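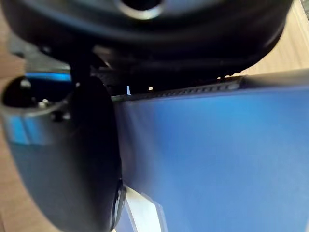
How many demonstrations does a robot arm need before it can learn a simple job by copying? Far fewer than I had feared, provided the person giving them is willing to be a bit untidy about it.

I promised in April that I would write up what I have been doing with my evenings, and it is now 5 October 2020, so I had better get on with it before the nights draw in and I find another excuse. Put the kettle on, because I do ramble.

The project is called Famo and I run it from the smaller of the two workrooms at Tivbridge. The idea is an old one and not mine at all. You guide the arm through a task by hand or with a controller, you record what its wrist camera sees and how it moved, and then you train a network to predict the next movement from the picture. People call it behaviour cloning, or learning from demonstration if they are feeling friendly. It is lovely when it works, and when it doesn't, the arm drifts a little to one side, sees something it has never seen before, and then drifts a good deal further.

That drifting was what I wanted to look at. My first set of demonstrations was very clean. I had practised until I could bring the gripper in smoothly every time, and I was rather proud of myself! The trouble is that a network trained only on beautiful approaches has no idea what to do after an ugly one. It has never been a centimetre too far left, so to speak, and there's nothing in its memory about getting back.

So for the second set I did something that felt quite wrong at first. Every so often, in the middle of an approach, I nudged the arm off course on purpose, paused, and then steered it back again. When it came to training, I cut out the nudge itself and kept only the recovery, so that the network would copy the getting back and not the wandering off. (I forgot the cutting out the first time. I ended up with an arm that wobbled about like somebody looking for their glasses, and I lost a whole weekend to it.)

The two sets were the same size, 600 demonstrations each, and both were made with the same arm, the same gripper and the same camera position. I trained for the same length of time on each and then ran the trials over a stretch of evenings, swapping between the two networks so that I couldn't favour one by accident when I was fresh. Altogether there were 3,423 trials, which is more than I ever intended, but once the resetting became a habit I found it oddly restful, a bit like shelling peas with the radio on.

With the clean set, the arm failed in roughly 17 per cent of trials. With the nudged set it failed in 7 per cent. I was so pleased that I went for a walk and then came back and checked the sums, and they held up.

What interested me more was the kind of failure. The clean network nearly always went wrong late, when the gripper was already close and its own parts were filling most of the camera's view. At that distance there isn't much left for the network to go on, and a small error counts for a lot. The nudged network still struggled there, but it often backed off a little and tried again, and I had never shown it a whole second attempt from start to finish. I don't want to make too much of that. It had seen plenty of little corrections and I suspect it was stringing them together.

I should own up to the weak points. I gave every demonstration myself, so the network may have learnt my own particular habits. The lighting hardly changed from one evening to the next. I also chose the nudges by feel, and a proper study would draw them at random and say how large they were. There is a method by El Ouafi that does something along those lines, and I would like to try it next, once I have understood the second half of the paper.

After that the whole lot goes over to Bolmont for the winter, where the bench is bigger and the heating is better. I'm going to start with the random nudges, and I'll keep the old recordings so that I can compare all three sets side by side.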